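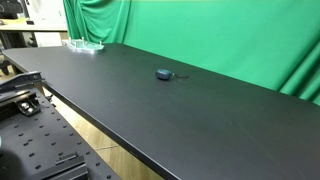 The black table with the tape measure on it, seen from the side.

I want to write down what happened with the height fault, while I still remember the details. It cost me more time than it should, and maybe another person with a similar cell can save an evening.

The task is simple. The arm must go down to the tape measure, close the two fingers and lift. I have run it since January on the Grundura table and I had become a little too comfortable with it. Then one morning the arm went down and did not stop where it should. The fingertips touched the table, the controller kept pushing, and only after that came the protective stop. I heard a short, ugly scraping sound. My hand was near the stop button but I was not fast enough.

My first idea was a bad calibration, so I did the whole calibration again.

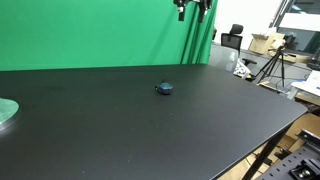 After it I ran the approach at low speed with nothing to grasp, and all the heights were correct. I ran it again with closing of the fingers, and now the tips were 2 mm too low. This made me suspicious of the gripper itself. On this type the tips do not travel on a straight line. They move on a small arc, and when they close they also reach further out. The driver should compensate for it. I had updated the Flusetti driver the evening before the crash, and in the new version the compensation is off by default. It is written in the release notes, in the last paragraph, and I did not read so far.

So the fault was mine, and it is a little embarrassing. But I think there is also a safety matter. The force limit was set much too high, because I raised it for a heavier part and never put it back. With a correct limit the arm would stop at the first contact.

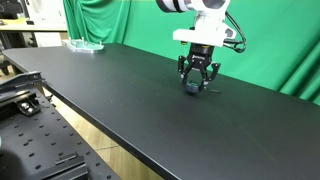 Last changed: June 11, 2022

What I do differently now: the force limit is saved together with each task, not in the global settings. After every update I make 10 slow cycles before I allow normal speed. I also added a check that refuses any target lower than the table height plus a small margin. It is four lines of code and I should have written it at the beginning.

One thing is still open. The strap of the tape measure can come between the fingers, and then the gripper reports a good grasp although it holds only the strap. I don't have a nice solution. Checking the finger opening helps when the strap is alone, but with the strap and an edge of the housing together the value looks almost normal.
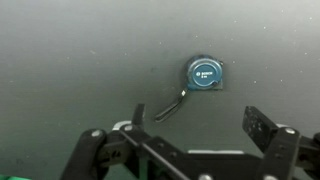
Hadari wrote: I had the same trouble with the arc, on a Ferrand gripper. Please check your fingertips also. Mine were slightly bent after such a contact, and for weeks I blamed the software. For the strap, I lift a little, stop, and read the force at the wrist before I continue. A strap alone feels different from a good grasp, at least with my parts.

Thank you, I did not think about the tips. I will take them off and lay them on something flat before the next run.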